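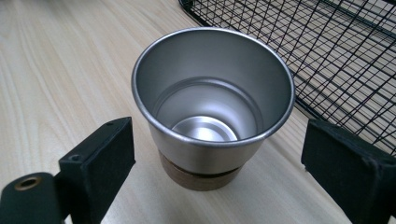 Every cup our people pick up by hand is one the system doesn't have to guess at, says Ehsan Akbari of Takstead, as the company finishes the first round of its household handling project.

August
By Takstead press desk
Reading time: 2 minutes

Takstead has recorded 1,102 examples of everyday table tasks toward a target of 2,000. The recordings will train Ciler, its learning system for robot arms. Operators work with a hand-held gripper in each hand – no robot is needed at this stage.

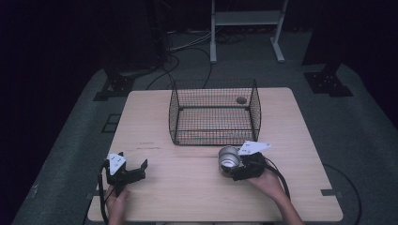
Brodie Tuhiwai would like to see more failed grasps kept in the set. Takstead agrees and will label them separately from the clean runs.

Tasks in the first round include moving cups and other small items between a tabletop and a wire basket. Each recording is limited to 60 seconds. Starting positions are changed between runs so that Ciler does not learn one fixed path.
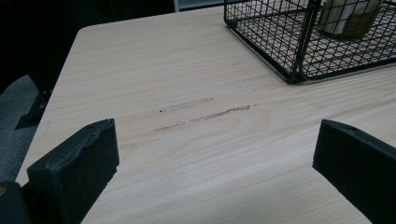

Will the recordings be open to other labs, asked one reader of the project's newsletter. Takstead plans to share a portion with its partner Adetti once the second round is checked.

Recording for that round starts next month.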